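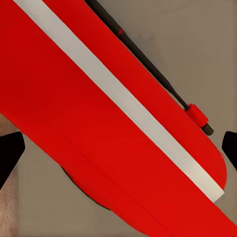 # Gripper closes short of the object in sim, but only with the wrist camera policy

Posted by **preven_dk** in Simulation and Control

I have a pick task running in simulation with a two-finger gripper. The target is a big smooth red object with a white stripe down it, lying diagonally under the gripper, with a thin dark rod next to it held in a red clip. The policy takes the wrist camera image plus joint positions and outputs end effector deltas and a gripper command.

The approach is fine. The fingers end up on either side of the object almost every time. Then the close command fires too early, while the hand is still above where it should be, and the fingers slide off the rounded top. If I replace the policy with my scripted planner, using the same start poses, it picks without trouble.

What I have checked so far:

- Policy runs at 30 Hz, physics at 1000 Hz
- Friction values are the same in both runs
- Camera extrinsics match the ones used when I recorded the demos
- Training loss looks normal, no spikes

I trained on 34 scripted demos. Could it be that few demos, or is something wrong in my control loop? I would like to know before I record more.

---

**zatness_ctl**

More demos. 34 is low for anything with a camera in the loop. Also try a bigger image encoder.

---

**brustholm**

Maybe more demos, but I would check timing first. An early close with a good approach usually means the observation and the action are out of step.

Your physics rate doesn't divide evenly by your policy rate. 1000 over 30 is 33.33, so you either step 33 times, step 34 times, or alternate. If the recorder rounded one way and the rollout script rounds the other way, you get a small drift on every step. By itself that probably won't cause what you describe, but it makes other problems harder to find. Set the policy to 25 Hz and record again at that rate, so it's exactly 40 physics steps.

The bigger suspect is the order of calls. Look at whether your recorder does this:

```
action = planner.step(state)
sim.apply(action)
sim.step(n)
obs = camera.render()
log(obs, action)
```

That saves the image from after the action was applied. The policy then learns to pair each image with the action that came before it. The render has to happen before the action is computed, and the two get logged together.

Then plot commanded and measured end effector height on the same axes for one failed rollout. If the measured height is still dropping when the gripper command flips, the arm is lagging and you can hold the close until the height error is under a threshold. I use 3 mm — pick whatever suits your object.

One more thing. From the wrist, that red surface takes up most of the view and has very little texture, so there isn't much in the image that tells the policy how high it is. The stripe helps with angle more than with height. Adding end effector height to the inputs as its own value is cheap to try.

---

**preven_dk**

It was logging after the step, same as your snippet. I moved the render up and recorded the same 34 start poses again at 25 Hz. The close now comes at the right height on most runs. It still misses when the object starts close to the beige strip at the side, so I will add demos there and put the height in as an input.

---

**quinlan_tools**

For anyone who finds this later: write the sim time into both the observation and the action record and assert on it when you load the dataset. I had the same bug in a recorder for a month — the loader check caught it on the first file.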